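Folding and Preparing T-shirts: Frequently Asked Questions
Gravden Garment Reuse, sorting room guidance
Last revised March 2026

These answers cover short-sleeved T-shirts only. Long sleeves, knitwear and anything with a hood are covered on separate pages.

What surface should I fold on?
Any flat table at hip height that is longer than the shirt. We cover ours with a plain dark cloth. A covered surface grips jersey slightly, so the lower layer stays where it was put when the upper layer is moved. On bare varnished wood the whole garment tends to slide.

Does the colour of the cloth matter?
For pale garments, yes. The outline of a white, cream or pink shirt is easy to judge against black. Dark garments can be folded on the same cloth but need better light. Brush it between batches, as black cloth picks up lint and passes it on.

Which way round should the shirt lie?
Either with the hem towards you or sideways, with the hem to your left or right. Sideways suits a narrow table and lets you reach both side seams without leaning. Whichever you choose, keep to it for the whole batch. Changing halfway is the commonest cause of stacks with the folded edges facing different ways.

How flat is flat enough?
The hem should be straight, the side seams parallel and the sleeves fully out from the body. Shallow creases in the middle of the body can be left. A crease that crosses the hem should be smoothed out before the first fold.

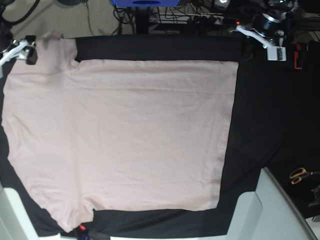 Tomos Ruddock writes that he gets a straighter hem by pinching both bottom corners and pulling them apart gently before he smooths anything else, and asks whether this stretches the cloth. On cotton jersey in good condition it does no harm. Avoid it on ribbed fabric and on shirts with a loose hem stitch, which should go to mending in any case.

What is the folding sequence?
Start with the shirt face down.
1. Smooth from the centre of the body outwards to the side seams.
2. Fold one side in to the middle of the back, with the fold line running from the mid-shoulder to the hem.
3. Turn the sleeve back so that it lies inside the folded strip.
4. Repeat on the other side. The two side seams should meet or nearly meet.
5. Bring the hem up to just short of the collar.
6. Fold in half once more and turn the packet over.

The finished packet should be 20 cm wide and no more than 30 cm long. Large sizes may need a third fold at step 6.

Should I use a folding board?
Boards are available and give a consistent width. They are slower for anyone who folds daily. Soon-im Hyun has asked for a wider board for extra-large shirts; one is on order and is expected in June.

Do shirts have to be ironed first?
No. Faint wrinkles drop out in wear or in the next wash. Hard creases from long storage are treated with a steamer on a hanger, and the shirt is left to cool before folding. Folding a warm, damp shirt sets new creases and can cause a musty smell in the box.

What should I check before folding?
Collar, underarms, hem, then the front under direct light. Pale shirts show deodorant marks and yellowing at the neckband most clearly. Set marked shirts aside for washing. Do not fold them and attach a note – the notes fall off.

Can I fold shirts inside out?
Only if the label asks for it or the print is cracking. Mark the packet with a paper band.

How many shirts go in a box?
The standard Prololbridge box takes 40 folded shirts, stood on edge in two rows. Stacking them flat is permitted for transport but marks the lowest layer if left for long. The room can store 2000 shirts when all the shelving is in use.

How are colours separated?
White, pale, mid and dark. Pink, light blue and cream all count as pale. Keep red out of the pale boxes even if it has been washed several times.

Who do I ask about a fabric I cannot identify?
Put it in the grey tray with the label facing up. Nattawut Siriwan checks the tray at the end of each session. Shirts with no label are treated as cotton blend and washed at 30 degrees.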